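Jiscombe Street Kitchen News
Home Newsletter Recipes Swap Shelf Back Issues Contact
Search the newsletter... Go
Sat 19 November

The Coaster Question

Readers with long memories will recall that in February this column promised to stop writing about mugs. The column has reconsidered. Mugs are what we have, and lately we have coasters too, and the two need to be introduced to each other properly before the cold weather gets everybody drinking tea at once.

Some background for newcomers. The shared kitchen got its marble-patterned top and its apple wallpaper in the same burst of enthusiasm, after a meeting in which plain white was described as "clinical" and gray was described as "my dentist." So we have apples. Big red ones and big salmon ones, on a cream background, with green leaves. Opinion on the apples has settled down to a low grumble. The top, on the other hand, is liked by everyone, and it is the top we are supposed to be protecting.
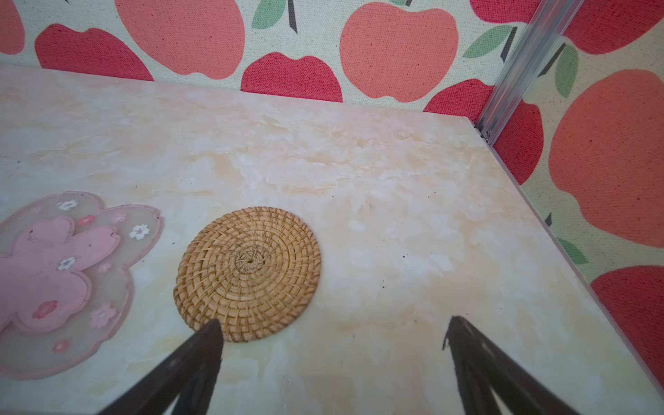 The fund for all this stood at $400, and most of it went on the walls. What was left bought coasters, and whoever was sent out to buy them did not believe in sets. The Lalov catalog had a perfectly sensible box of matching cork squares. We did not get the cork squares. We got a knitted one, a wooden one, a woven rattan one and a pink one shaped like a flower, plus a few more that seem to have wandered in from people's homes – and I will say that it's a good deal easier to remember which drink is yours when yours is the one on the flower.

The trouble is that coasters only work if they go under something. There is a school of thought in this building that a mug set down near a coaster has met its obligations. There is another that uses the coaster as a lid. I have sat through two spirited lunches on the subject and can report no movement on either side.

Then there's the matter of crumbs and specks, which collect on a pale top and show up beautifully. Wipe before you put the coasters out. If you wipe afterward you'll go carefully around each one, and when somebody lifts it at the end of the day there will be a neat circle of clean in the middle of everything else. The same goes for the tray. It's there for carrying mugs to the sink, and it needs a wipe of its own. 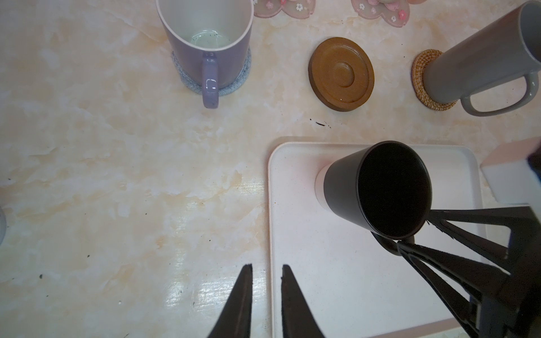 How do you wash a knitted coaster?
By hand, in cool water with a drop of dish soap, then pressed in a towel and dried flat. Wooden ones only want a damp cloth and should never be left to soak.

Rattan falls somewhere between the two. Brush it out with an old toothbrush, wipe it, and stand it up to dry so the air gets at both sides. The Mekska leaflet pinned by the sink says all of this in much smaller type, along with a long passage about lemon oil that I have never finished.

A word about leftovers. Rinse the mug when you're done with it. The inch you were saving for later is no longer coffee by later, and the next person has to decide whether it's still spoken for. If you want your mug to drain, put it upside down on the rack. Laying it on its side on a coaster looks relaxed but doesn't do much for the mug or the coaster.

We'll be setting everything out again for the winter open afternoon, one coaster to a cup, handles where people can reach them. Duan Bakery has promised buns. Please bring a mug if you have a spare, and please don't bring the one with the chip that you've been trying to get rid of since 2000.
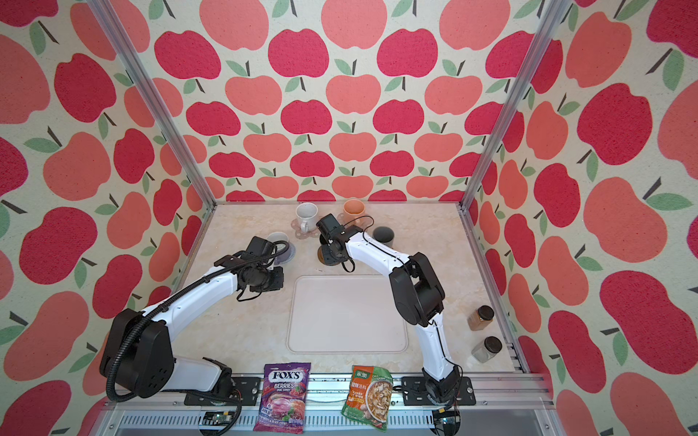 Cups and coasters out on the marble top, apples on three walls.

Comments (4)

teabagtess
I'm in the "near a coaster" camp and I won't be shamed. Near is a kind of on.

northstairs
Can we please get the cork squares as well? The knitted one is lovely but it wobbles under my big mug and I end up holding the mug the whole time anyway.

plainwhitewasfine
Still not over the apples.

second_shelf
Tip for the rattan: a dry pastry brush works better than a toothbrush, gets right down in the weave. Also whoever has my pastry brush, I would like it back.

Older: Freezer Labels, Again
Back to top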